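Tablecloth with tassels, washing it without wrecking the fringe??

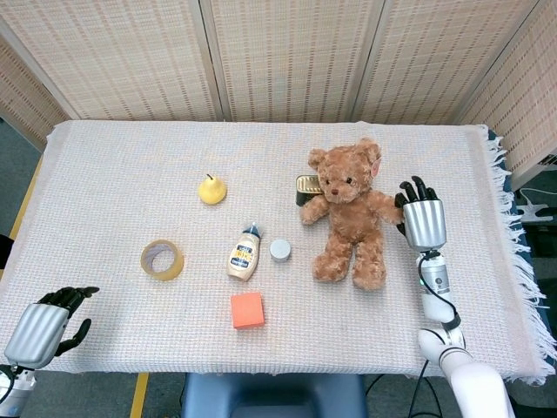

Last edited: November 12, 2025

Plevader
Off white woven cloth, white tassels down the side. Wanna wash it this weekend. Machine or hand? Last one I had came out with the fringe in one big knot – had to cut half of it off. Also is the folding screen behind it ok to wipe down or no

Flulard
Hand wash. Cool water, bathtub, lay it flat. Don't wring it.

Druvlow
Disagree, machine is fine. Braid the tassels loosely, tie the ends w/ cotton thread, mesh bag, gentle. Done mine like that since May and zero knots. Spin at 500 tho, not 1,000.

Flulard
Braiding every tassel, no thanks. And you'll get kinks

Druvlow
Comb them damp. Kinks gone. Takes me 12 minutes

Dankwa
Before anybody washes anything, get the tape off that cloth. Packing tape pulls threads on a loose weave if the end is sticking. Ask me how I know. Same w/ the squeeze bottle, cap drips and your scrubbing a stain.

Dankwa
Oh and the screen – if its real wicker dry brush only. Mine warped from a wet rag.

Plevader
Tape moved lol. Cute bear was a gift btw, can he go in too?

Flulard
Check the tag. Pink one by the ear might just be the brand one, look for a second on the seam.

Druvlow
Pillowcase, cold. Not with the cloth, the fuzz gets everywere

Plevader
ok doing the cloth by hand first, will try the braids next time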